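How to Take the Label Off a New Food Storage Box

When you buy a new plastic box for the kitchen, it nearly always comes with a big paper or film label stuck on the front. If you wash the box with the label still on, the glue goes grey and collects flour and dust, and later it is much harder to remove. I keep rice, lentils and dried mushrooms in boxes of this kind, and I do the work below before the first use.

What you need

- a bowl or sink bigger than the box
- washing-up liquid
- cooking oil, the cheapest one you have
- baking soda
- a soft cloth and an old plastic card

Step 1. Take off the lid and look at the seal. On some boxes the seal is a separate coloured ring which sits in a groove, and on others it is fixed. If it comes out easily, put it on a saucer. If it does not want to come, leave it where it is and do not pull it with a knife.

Step 2. Try the label dry. Lift one corner with your fingernail and pull slowly, keeping the label low and close to the plastic. A film label often comes off whole in this way. A paper label usually tears in the middle and leaves a white layer behind. In that case stop and go to the next step.

Step 3. Soak. Fill the bowl with warm water and a little washing-up liquid, and lay the box with the label side down. The water should be warm as for a bath. Very hot water can bend a thin wall, and after this the lid will not close well. I leave it for the time of drinking a cup of tea, and a thick label I leave until the evening.

Step 4. Push the wet paper away with the plastic card. Hold the card almost flat. Metal scratches frosted plastic very quickly, and also the green side of a sponge leaves marks which you will see for as long as you own the box.

Step 5. Remove the glue. Mix 2 spoons of oil with the same amount of baking soda, spread this paste over the sticky place and wait 8 minutes. Then rub in small circles with the cloth. If the glue is still there, repeat it. My Gernarar boxes needed it two times, the Hiredby ones only once.

Step 6. Wash everything with clean soapy water, with special care for the oil in the corners. Dry the groove of the lid with the corner of a towel, put back the seal and leave the box open overnight.

If you want to remember the volume, write it under the bottom with a permanent pen before you throw the label away. It is useful also to keep the washing advice, if there is some printed on it.

Comments (2) 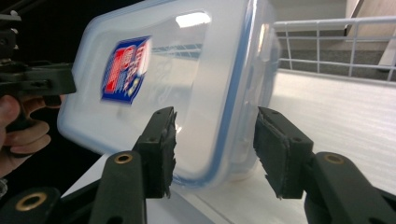 Sangkhawat
For me the oil worked but the soda made the plastic a bit dull, so now I use oil only and leave it on during lunch. Does the smell of the glue go away by itself? Mine still has it after one week with the lid open.

Drarninetti
Put a spoon of dry soda inside, close it for one night and wash again. It helped with my rice box.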